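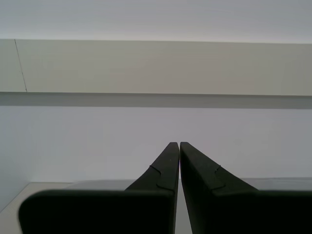 # brornach-skurnlow-routes

Route notes for the mountain road between Brornach and Skurnlow, typed up from travel diaries.

## Contents

- `stages.csv`: one row per stage, 14 in all
- `stops.csv`: places to eat, sleep or turn around
- `notes/`: the diary text, lightly edited

## Fields

`start`, `end`, `hours`, `surface`, `season`. Driving times include short stops. The full road takes 9 hours.

## Known gaps

Stages 2 and 3 have no surface entry. The side road to Sketia closes in winter and the April notes only go as far as the lower bridge. Place names follow the Peltonen map, which spells a few villages differently from the road signs.

## Use

Free for personal trips. Check conditions before you leave.

Print this page | E-mail this page

Related
- sketia-bus-times
- skurnlow-huts

Contact | Copyright Peltonen | Back to top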